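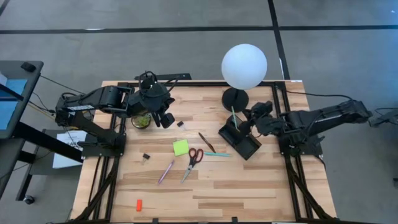 Rodrigo Sotomayor

Office Skills, handout 2 -- clearing a desk

Read before the practical. Bring the Fetlow workbook, not the old one.

Sort first, then place. Pens together, whatever color. Teal one's in the holder already, so purple, light blue and dark brown go in with it. Holder upright before you let go!

Scissors: closed, handles toward you. Binder clips in the tray, never loose in a drawer. Eraser and sticky notes stay within reach of the writing hand. Lamp at the back. Plant in its jar goes wherever it won't get knocked -- last group had to redo this.

Timing: 200 seconds for the first go, 3 goes each. Best one counts. Write down the order you picked things up in, we'll compare them agianst the Cuesta chart.

Homework: workbook section 3, the two short questions. Hand in to Ezequiel Cuesta, room 540, before noon.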